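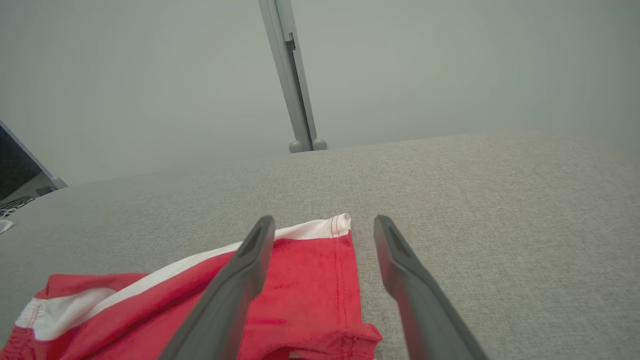

Call for Participants: Browser Tracking and Privacy Study

Visport is looking for people who use the web every day and wouldn't mind letting us learn a little from how they do it. You do not have to be good with computers. If you read the news over breakfast, pay a bill now and then, shop for shoes and look up the weather far more often than the weather changes, you are just the kind of person we would love to hear from.

What the study is about

Most of us have had the experience of looking at a pair of curtains on one site and then meeting the same curtains on every other site for a week. Cookies explain part of it, and people have gotten used to clicking them away. There are quieter methods too. A page can ask your browser which fonts you have, how big your screen is, what time zone you are in and how it draws certain shapes, and the answers taken together can be enough to recognize you when you come back — even after you have cleared everything out. This is usually called fingerprinting, and we want to know how often ordinary people run into it on an ordinary day.

We have a list of 2,805 sites that we have already checked in our own office in Hindville. Checking them ourselves only gets us so far, though. Our test browsers are clean and a bit boring, and they don't have your toolbar from years ago or the coupon add-on your sister talked you into. We need real browsers that real people have settled into.

What you would do

You would install a small add-on called Rutkowska in the browser you normally use (Firefox or Chrome, on a laptop or desktop computer) and leave it there for 40 days. It sits in the corner and notes when a page tries one of the methods we are studying. You go on with your life as usual. Please don't change your habits on our account, and please don't go hunting for bad sites to make it more interesting!

At the start and at the end we'll have a video call with you, so two calls in all. They are friendly conversations and nobody is going to quiz you. Lâm Trình runs most of them and is very patient with microphones that won't turn on. We'll ask what you expect a website to know about you, and in the second call we'll go through your own results together, which past participants have told us was the part they enjoyed most.

What we collect, and what we don't

The add-on records the name of the site, the method it tried and the time. It does not record what you type, your passwords, the contents of any page, or anything you do in a private window. There is a pause button, and you can press it as often as you like without telling us why. Before anything is sent, you'll see a plain list of what is in it, and you can strike out any line you would prefer to keep to yourself.

Records are stored under a number in place of your name. If you change your mind halfway through, write to us and we will delete everything you have sent so far. You'll still be paid for the days you took part.

Who can join

You should be 18 or older, live in the United States and have your own computer. A work computer won't do, I'm afraid, even if your boss says it is fine — too many of them have their own monitoring software and it muddles the results. A computer shared with your family is all right as long as everyone who uses it agrees and signs the form.

We would especially like to hear from people over 60 and from people who use a screen reader or other assistive software, as both groups were thin on the ground last time.

Payment

Participants who finish the study receive $3,000 in total from our funder, Stustammont, divided evenly among the group, along with a written copy of their own results. We'll tell you your exact share before you sign anything.

How to sign up

Use the sign-up form on this page and tell us which browser you use, what kind of computer you have and when you are usually free for a call. A sentence or two about what you do online is plenty. Lungile Xaba reads every form and will write back to you either way, though please give her a few days if things get busy. Questions are welcome too, including the ones you think are silly.

Sign-up is open now, and we expect to share the findings with everyone who took part in September.

Posted April 2021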